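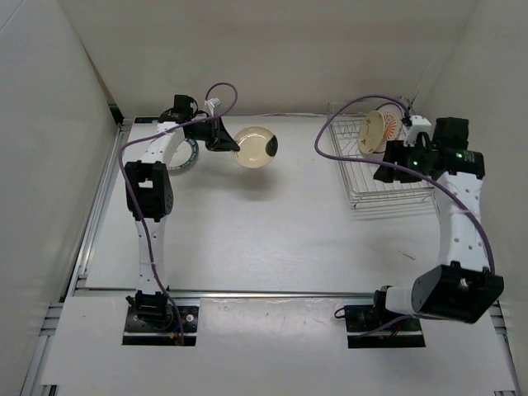 Why should glass get its own rules when a plate breaks just as easily, one operator wrote on the August feedback form, and could we please put the answer somewhere people will find it. The answer is the first one on this page. The rest are questions that come up at the Dustside and Hustow benches most weeks.

Bench Rules for Two-Arm Tableware Work: Frequently Asked Questions

Why are the rules for glass stricter than the rules for plates?

Clear glass is hard to see, both for the operator and for the cameras. A chip in a plate rim usually shows up as a pale spot. A chip in a clear bowl can go unnoticed until somebody runs a thumb over it. Small pieces of clear glass are also hard to find on a light gray table. For these reasons glass is inspected before every session and plates are inspected once a day.

Which grip is allowed on a glass bowl?

A rim grip, with one finger inside and one outside. Don't squeeze a bowl across its full width. Start with the gripper force at the lowest setting that holds the bowl still, and go up one step at a time if it slips. If you need more than the glass setting on the bench card, stop and ask the bench lead. Don't change the limit yourself.

How high can an arm lift glass?

150 millimeters above the table, measured from the lowest point of the object. The limit applies to tilted bowls too, so measure from the rounded bottom if that is what hangs lowest. Plates follow the same limit except when they are going over the top wire of a rack.

Can one arm hold glass while the other works in the rack?

Yes, as long as the two arms stay on their own sides. The arm holding glass should be at rest or moving slowly, and it must not pass over the rack while the other gripper is there. If the task needs both arms at the rack, one goes in and comes fully out before the other starts.

Handing glass directly from one gripper to the other is not allowed. Put it down on the table first, let go, and pick it up with the other arm.

How should the rack be loaded?

Plates stand upright in the slots, facing the same way. Leave a free slot between plates if the gripper has to get a finger in behind one. Bowls don't go in the plate slots. Push the rack back to its corner mark at the start of each session, because it creeps forward as plates are pulled out.

Is it all right to stand a spare plate against the back wall?

Only if it is part of the written task. A plate leaning on the wall can slide when an elbow passes over the table, and it is easy to forget about when it is behind an upper link. Anything that isn't in the task goes on the shelf outside the enclosure.

What do I check on the arms before I start?

Base bolts: try to rock the base plate by hand, with power off. It should not move.

Gripper fingers: look for cuts, grit or worn pads. Wipe them.

Cables: move each joint through its range and watch the cable the whole way. It should keep some slack at full reach and must never drop low enough to catch a plate or the rack wires.

Connectors: push each one home, including the small ones near the gripper. A loose one there can stop the gripper with something still in it.

Loose wires at the base: keep them clear of the first joint.

Does a green light on the wrist mean I can reach in?

No. Green means the motor has power and reports no fault. It does not mean the arm is stopped, and an arm that looks still may be holding position and waiting for the next command. Reach in only after you have pressed stop and moved the key to OFF.

If an arm is holding glass, set the glass down first. The grippers open when power is cut.

Can I reach in from the side if I only need to nudge something?

No. The side walls and back wall are there to keep broken pieces in and hands out. Use the front, with power off, every time. This was the most common entry in the near-miss log last year: 23 entries for Dustside and Hustow together, out of 1,202 sessions. Most of them were hands over the wall to straighten a rack.

What happens when something breaks?

Press stop. Leave the arms where they are. Put on the cut-proof gloves and eye protection, then pick up the large pieces and put them in the hard-sided bin. Use the damp pad for the rest, and then the vacuum. Check the rack wires, the gap behind the front panel and both sets of gripper fingers. The session ends there, even if the table looks clean. A second person checks the table before the next one.

How many people need to be in the room?

2 for glass, 1 for anything else. With glass on the table, one person runs the arms and the other stays within reach of the stop button – not at another bench, and not on the phone.

Do I need to report scuffs on the table?

Scuffs you can't feel with a fingernail don't need a report. Deeper marks do, especially close to a base, since they can mean a link is reaching lower than it should. Note which arm is nearest.

Do these rules replace the risk assessment?

No. Each bench has its own, and where the two differ, the stricter one applies. Surnorico staff working at our benches follow this page as well as their own site rules. The Siliņa bench uses different grippers and has a separate force table, posted on its door. Everything else here applies to it.

Who can change a rule on this page?

Bench leads can tighten a rule on the spot – for example, by taking glass out of a task. Loosening one takes a written request through the safety form and a trial with plastic tableware. Until the new version is posted, use the old one.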